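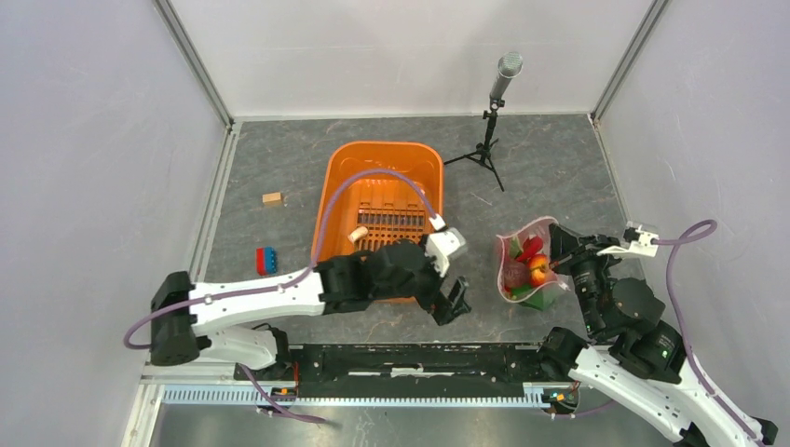 Two small arms or one better one? Trying to set a budget

Asked by Ostap Stetsiuk

Hi all! I'm putting together a tabletop sorting cell for our makerspace (the club's name is Brumlow, if anyone knows us) and I have to hand in a number before the end of May. The job is picking mixed stuff up off the table and dropping it in a basket, so blocks, toy bricks, a bit of fruit in a bag, nothing heavy. I've been planning on two arms on a shared front rail with white walls on three sides. One of our members says skip the second arm and buy a nicer single one. I've got $700 set aside for everything that isn't an arm: rail, walls, cables, spare gripper fingers. Is that crazy low?

3 answers

Kadri Lūse
Keep both arms if bags are on your list. I tried bags with one arm for 4 months and the thing just slid around, ugh. You want one gripper holding and the other one going in. $700 is fine if you cut the walls yourselves! I'd put a good chunk of it into fingers and cables though. I went through 6 sets of fingers the first year and had budgeted for none. Also price the power supplies separately, mine weren't in the quote.

Alun Foulkes
depends on the arms

Přemysl Hrubý
Mostly agree with Kadri, but get the table first. We bolted our rail to a cheap desk and it wobbled every time both arms moved, so we ended up paying for a second table and a day of redoing the mounts. I'd hold back 10 percent for that sort of thing. What reach are you looking at, and do both arms need to get to the basket? If they do, measure that before you order the rail.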